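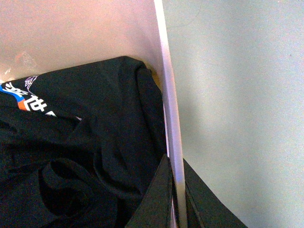 Slide 1 – Black T-shirt in the bin, one finger on each side of the white edge.

Good evening, and thank you for having me. My name is Narayanan Varma. I build a laundry robot in our shared workshop, and I call it Hivura. I have one job for it: take a black T-shirt out of a bin and hang it.

(Wait for people to sit. Ask if the back row can hear.)

Please look at the black cloth first. A black shirt drinks the light, and the depth numbers become poor in the folds. So my program looks for edges and for the print. The print is small, but it has color, and color is a good friend.

Next, the frame. I have two arms, and each arm has its own controller. The first version had one controller for both, and in January I gave up on it. The messages came late and the arms did not agree with each other. Now each one runs its own loop at 500 hertz – this was the best change I made. 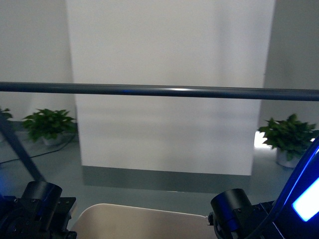 The cables I moved three times. If you build with two arms, please plan the cables before you plan the arms. Leave a free loop at each joint, then move the joint to its end by hand and look again.

(Drink water. Then the gripper part, slowly.)

The fingers are flat and dark, with a sloping top. My earlier fingers were thick and they pushed the cloth down when they should go under it. The angle I found with a file and much patience. I also keep a log of every grasp, good or bad, and the log has 507 entries now.
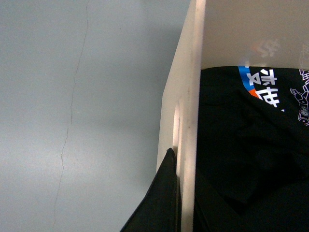 Kwofie told me that I should stop chasing the collar and take any fold near the rim, then find the collar in the air. I did not like this advice, but I tried it, and the code became much shorter.

What is still open: turning the shirt, and the hanger. For the hanger I have only a plan. If somebody here has worked with soft hooks, please come to me after.

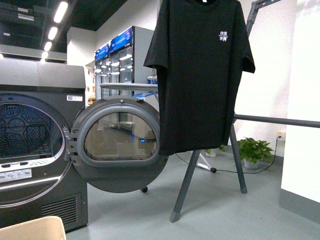 Slide 4 – Dryer with the door open, black T-shirt on the stand.

(Questions. Parts list is on the table by the door.)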